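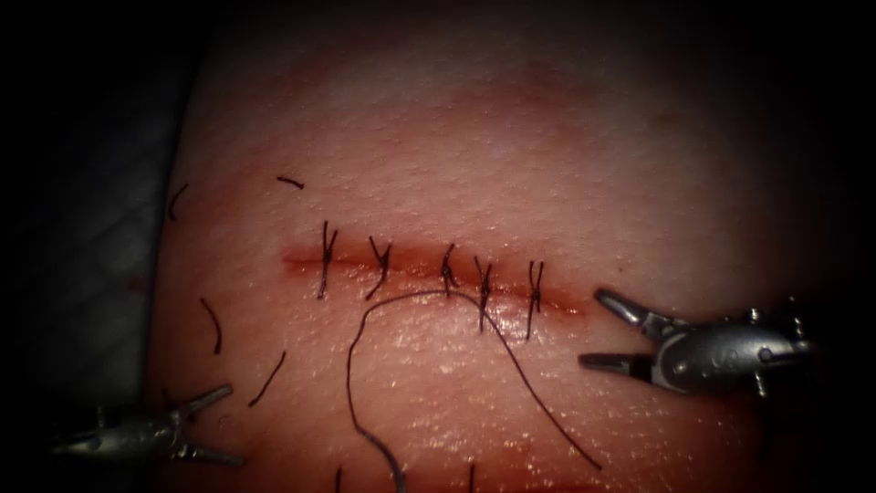

Straight incision closed with interrupted sutures.

Sturnent wound notes, README

Text set. Short free-text notes on closed wounds, written by nursing students at Vommont during the skills block, plus the marks given by tutors. Put together for people working on note quality and spelling cleanup. Text only in the tables, no patient data anywhere, all notes are from practice cases.

What's in it

notes.csv - 1000 notes, one per row
marks.csv - 1000 rows, same ids, tutor mark and comment
abbrev.txt - abbreviations we found and what we think they mean. Some still open
split.txt - 900 for training, rest held out. Don't reshuffle, the Purum scores use this split

Columns in notes.csv

id, case, note, minutes. Case goes from 1 to 18. Minutes is how long the student took, self reported, so treat it losely. Blank means blank, not zero.

Cleaning

Line breaks inside notes turned into spaces. Names and initials taken out by hand. Spelling left alone on purpose, "sutrues" stays "sutrues". Smart quotes fixed in March, if your copy still has odd characters in the note column get the newer one.

Known problems

Case 7 was reworded halfway through the block, so early and late notes don't match up well. A few tutors wrote only a tick in the comment field. Dates inside notes are made up by students, ignore. "R" can be right or removed, check the context.

Marking

Scale is the Howlader sheet, 0 to 5. One tutor per note, no second marking. So no agreement numbers, please dont ask for them.

Use

Teaching and research ok. Not for grading real students. Not for anything clinical.

To do: finish abbrev.txt, add the case prompts, check the semicolons in marks.csv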